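Drenda to replace water mains on east side

Work to replace aging water mains on the east side of Drenda will begin in June, the town's utilities department said. The project covers 58 blocks between Hurnent Avenue and the rail yard and will affect 1,025 homes and businesses.

Crews from Tripathi Contracting will work one block at a time. Residents can expect their water to be shut off for up to 5 hours while each block is connected to the new line. Notices will be left on doors the day before.

Parking will be banned on work blocks from 7 a.m. until crews leave.

The department advises running the cold tap for 20 minutes once service is back. Residents who need water during a shutoff can pick it up at the Zernumon Street fire station.

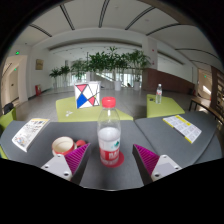

Repaving will follow in the fall.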